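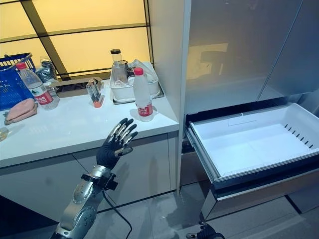
4.2 What settles on the counter

Figure 3. Shared kitchen counter at the Paewai building, with basket, bottle and dish rack.

The interviews in Section 3 suggested that everyone in the shared kitchens knows what a counter is for. Respondents told us it is for preparing food. Our log of 916 items, kept over 16 kitchens, records very little food being prepared and a great deal of property waiting to be somewhere else.

We call these things settlers. A settler is any item with no function at the spot where it lies and no obvious plan to leave. The left end of the counter in Figure 3 offers a fair selection: a blue plastic shopping basket, a water bottle with a red cap, a crumpled dark plastic bag and a folded pink cloth. The cloth gave our coders more trouble than anything else in July. Macaraeg held that a folded cloth is in use, folding being a form of care. Carrasco held that a cloth is in use when somebody is wiping something with it. We adopted Carrasco's rule and have kept Macaraeg's objection in the appendix, where it runs to two pages.

Dish racks are a separate matter. The white one in Figure 3 stands on a dark tray, and we coded both as residents, meaning items that belong to the kitchen and that users work around without complaint. Residents attract settlers much as a bench attracts coats. Of the settlers in our log, 300 were first recorded within arm's reach of a resident, and the coders soon learned to look there before looking anywhere else.

Small upright holders, such as the clear one with the orange base against the back wall, proved awkward. A card in a holder is presumably addressed to someone. We asked 33 regular users what the card in their own kitchen said. Most were sure it concerned washing up. Lagman, who had typed several of the cards herself, reports that two gave the opening hours of the post room.

Ends of counters fill before middles, a pattern we found in all but one kitchen. The exception was on the top floor at Filtwood, where the end nearest the door had been taken over by a large pot plant. Claeys moved the plant to a windowsill with the users' consent, and by the following afternoon the end held a cycle helmet, two odd lids and a bag of onions. The plant has been returned at the users' request. Its coding as a resident or a settler is taken up in Section 4.3.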